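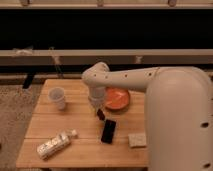 Allbridge 90 height-adjustable bench: review

Reviewed Feb 4, 2026

I needed a bench for the back half of a single garage, where it has to do for soldering, bike parts and the odd bit of gluing. The Allbridge 90 cost me $415 plus delivery to Ganenville, and it's been in daily use for a bit over ten weeks.

Assembly

Two flat cartons, the heavier of which you won't want to carry up stairs on your own. The bolts come bagged by step and the instructions are clear until the crossbar, where the drawing shows it upside down. If the slots face the floor, turn it over. Allow an afternoon. The supplied Allen key is soft and rounded off on the last leg, so use your own.

The top

It's 90 cm deep, which I like more than I thought I would. There's space for a job at the front and a row of parts trays behind it. Superglue scraped off with a plastic blade and left a dull patch. Flux cleaned up with metho. The front edge is square and hard on the forearms — I took the corner off with sandpaper.

Stability

Rated to 200 kg. I haven't tested that, but a vice and a full toolbox don't bother it. At the lowest setting it's solid. With the legs right up there's a sideways wobble when filing, enough to be annoying. A 2 mm packer under one foot helped, as my slab falls towards the door.

Height adjustment

A crank on the right-hand side, stiff at first and better after some silicone spray. It fouls the optional drawer if you mount that on the same side, and the manual doesn't mention it.

Compared with the Potomex

The Potomex bench I had before was cheaper and had a better crank, but its top sagged in the middle by the second summer. The Brandão is nicer than either and costs nearly double.

Spare feet and crank handles are listed on the Allbridge site, with the next lot due in March.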